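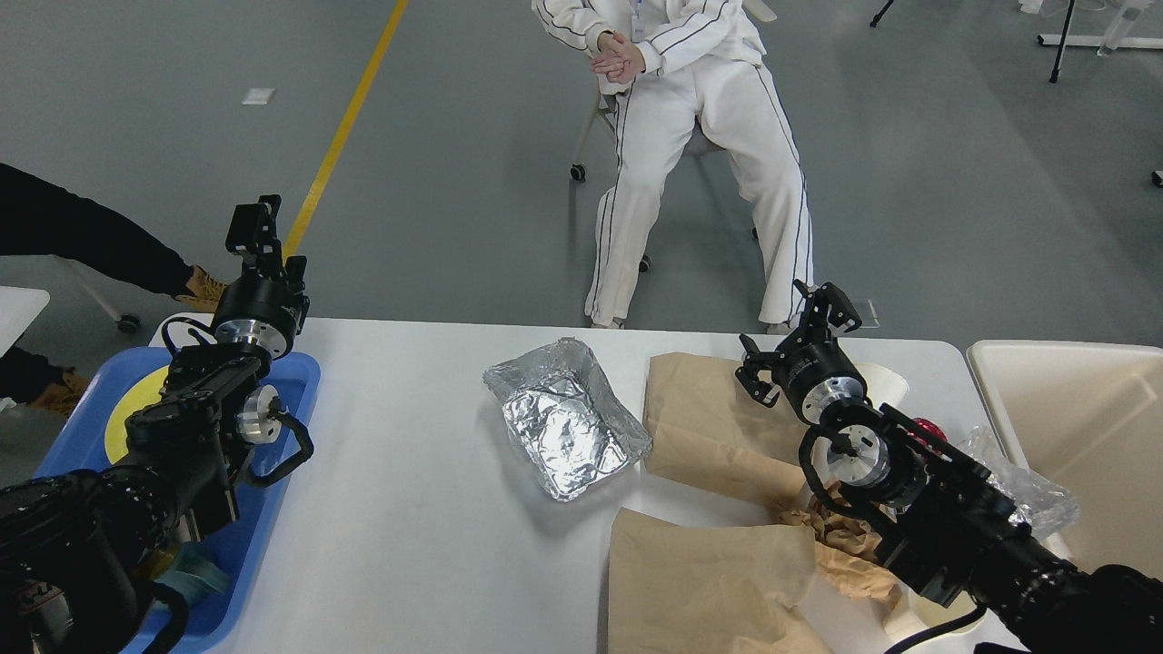

Yellow plate in a blue tray on a white table.

Participate > Home-use panels > Dishwasher detergent

Walczak Household Testing is recruiting participants for a home-use panel on dishwasher detergent in tablet form. The panel compares two unbranded formulas, coded Potex and Plundik, on everyday dishes washed in the participant's own machine. It runs for four weeks in April, with both formulas used in each household.

Eligibility

Applicants must be 18 or older and do most of the dishwasher loading in the household. The machine must be full-size, built in or freestanding, and in working order. Countertop and drawer models are excluded. The household must run at least six loads a week and must not hold more than one active panel enrollment with us. Homes with a whole-house water softener may apply, but the softener setting has to be reported at enrollment and left unchanged until the panel closes. Persons with a known sensitivity to enzymes or to oxygen bleach should not apply. Employees of detergent or appliance manufacturers are not eligible.

What participants do

Before the first load, the participant tests the tap water with the supplied hardness strip, cleans the filter, and empties the rinse aid compartment. The coded tablets are then used in the order printed on the box. Formulas are not to be mixed, split, or topped up with other products. The same wash program is used throughout, with the heated dry option off.

After each load the participant fills in one line of the diary: program, fill level, any residue left in the dispenser, and a score for film, spots, and stuck food. Plates, glasses, and plastic containers are scored separately. Items are scored after the machine has been opened and allowed to cool, under the kitchen's normal lighting. Colored plastic is of particular interest in this panel, and each household should own some pieces that go through the dishwasher regularly.

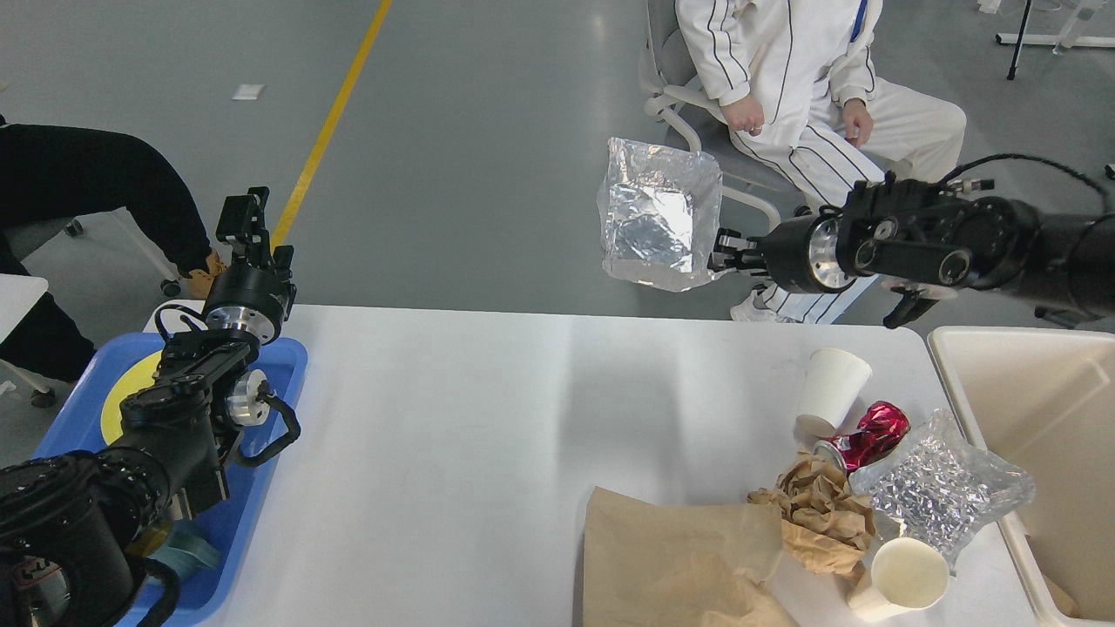

Nikola Czerwiński, on the previous panel: "The scoring itself is quick. The diary is where I fell behind, and going back to fill in missed loads from memory did not work. Tape the sheet to the cabinet door and keep a pen there."

Missed loads should be left blank and marked M. They are not made up at the end.

Compensation

Participants receive $245 on return of the completed diary and the unused tablets. Return postage is prepaid. Partial diaries are paid per completed week. A household that withdraws keeps any amount already earned.

Selection

The previous panel drew 367 applications. Places are assigned by water hardness band and then by machine age, and order of application has no effect. Applicants not selected are kept on the list for the next detergent panel unless they ask to be removed.

How to apply

Request the screening form from the panel desk at the Redow office and return it with the make, model, and approximate age of the dishwasher. Questions about eligibility go to Weronika Kozłowski. Questions about payment go to Nimal Wanigasekara. Telephone screening is available on Saturday for applicants who cannot be reached during working hours.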